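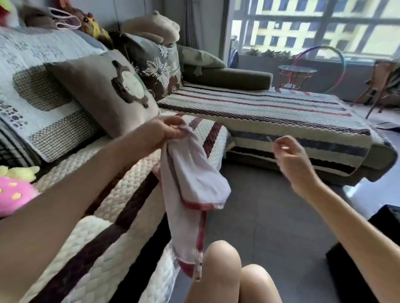 White cloth, red stripe, left hand on the top edge.

About us

Hello! I'm Tegwen, and I started Drorau with Rok Kneževič in the back half of a former upholstery shop in Geelong. We work on household robots, and more narrowly on the part of housework that involves cloth. Tea towels, pillowcases, throws, fitted sheets (don't get me started on fitted sheets). If it's floppy and it lives in a lounge room or a linen cupboard, we're probably trying to teach a machine to pick it up.

I used to repair industrial sewing machines, and Rok came from packaging lines, where everything is a box and boxes are lovely. A box stays the shape you left it in. A tea towel has a different shape each time you put it down, and it'll hide its own corners from you. Rok says the first month of Drorau was the month he stopped believing in corners.

What we make

There are two things. Vellar is the robot, or more exactly a pair of arms and a head on a wheeled base. It's a bit shorter than I am and it's painted the same green as my nan's old fridge, which was my one contribution to the industrial design. Stalto is the software that decides what the arms should do next, and it's where most of our hours go.

Stalto learns from people doing ordinary chores in ordinary homes. We have 1,316 recordings in the current set, nearly all of them filmed from head height so that the view is close to the one Vellar gets. We like real rooms. A bench in a lab has one cloth on it and a nice plain background. A real sofa has a striped cover and a checked throw and a plush rabbit on the backrest, and somewhere in all that there's a cloth you're meant to be paying attention to. People sort it out with a glance, pinch an edge, lift, and let the thing hang while the other hand waits to see where it's needed. That little wait is one of my favourite things to watch. We spent most of a winter on it.

Come and have a look: our open day

We open the doors once a year, in June, and it's easily the best day on our calendar. Last year 89 people came through, which is a lot for a building with one loo! If you're thinking of coming to the next one, I'll tell you how the last one went so you know what you're in for.

We started at ten with Vellar folding tea towels at the long table. Rok runs that demo and he does it live, with no rehearsed towel. You can bring your own from home and hand it over, and plenty of people did. We had linen ones, waffle ones, a souvenir one from Bendigo that had been washed so often it was practically gauze. Vellar folded that in a bit under two minutes and left one corner sticking out like a dog's ear. A bloke near the front clapped anyway.

The gauzy one got me thinking, by the way. Thin fabric drifts when the arm moves, so Stalto keeps seeing it somewhere it no longer is. We've slowed the lift on light cloth and it's better now. Come with something flimsy and test me on that.

At eleven we did the people-versus-robot race, which the robot loses. It lost to a seven-year-old by a very wide margin and she took a bow. I'd like to report that we're closing the gap, and we are, but she's growing up too, so who knows.

After lunch Heike Oltmanns ran the session I'd send you to if you only had half an hour. Heike looks after our recordings, and she sat people down two at a time and got them to lift a cloth and lay it flat while they said out loud what each hand was doing. Try it at home, it's surprisingly hard! Most people can tell you which hand grabbed first. Very few can say what the other hand was up to in the meantime, and they go a bit quiet while they work it out. Then she'd play a recording slowly and they'd go back and try again. The session was meant to finish at two and we had to turn the lights off on her at half past three.

The drop bin was my corner. Vellar reaches into a deep bin of mixed laundry and pulls out one item, we hope, and holds it up. It got 19 single items in a row before it came up with two socks and a pillowcase in a clump, and there was a proper groan from the crowd. I was really pleased with the groan. You only groan if you've started barracking.

What visitors ask

Will it do my ironing? No. We've talked about it and the idea of handing Vellar a hot iron makes Rok go pale.

Can I buy one? Not yet. We lend units to a small number of places that have a lot of folding on, and the longest-running is at Nasr, a guesthouse down the coast where Vellar does hand towels from breakfast until the battery wants a rest. It manages 70 on a good morning. The housekeeping team there have been very patient, and also very direct with us, and half of the changes in this year's Stalto came from their notes. They asked for a quieter wrist. It has a quieter wrist.

Is it going to take someone's job? We get this one every year and I'm glad people ask it out loud. At Nasr the staff chose which task it would do, and they can switch it off and push it into the cupboard whenever they feel like it. We write that into every loan. I don't think it answers the whole question, and I'd sooner have a long chat over a cuppa than give you a slogan.

Can I touch it? Yes, please do, when one of us is standing there. The grippers are soft and the arms stop when they meet resistance. Long hair tied back and lanyards off.

Who we are

Tegwen Cadwaladr (me). Arms, grippers, anything with a screw in it. I also answer the phone, so if you ring and hear a drill, hang on a tick.

Rok Kneževič. Stalto, and the live demos. Will fold your map for you, whether you asked or not.

Heike Oltmanns. Recordings, and looking after the people who make them. If you'd like to film chores in your own home for us, Heike is who you'd be dealing with. It's paid, you choose the rooms, and you can ask for any recording to be pulled.

Leonie Hamann. Joined us after coming to an open day as a visitor and finding a fault in the bin demo before I did. Leonie does testing now, naturally.

Getting here

The entrance is down the side lane, through the roller door with the green stripe. There's parking out the back for a handful of cars and the train station is an easy walk. The floor is level all the way through, and there's a quiet room beside the kitchen if the motors get a bit much. Kids are welcome. Dogs have to stay outside, sorry, we had an incident with a kelpie and a bath mat.

School groups can book a weekday visit in any term. We do a shorter version of the open day with the tea towels and the bin, and Heike's hand session if the group is small enough. Drop us a line through the contact form with your year level and how many are coming. And bring a tea towel!

Page updated March 30, 2026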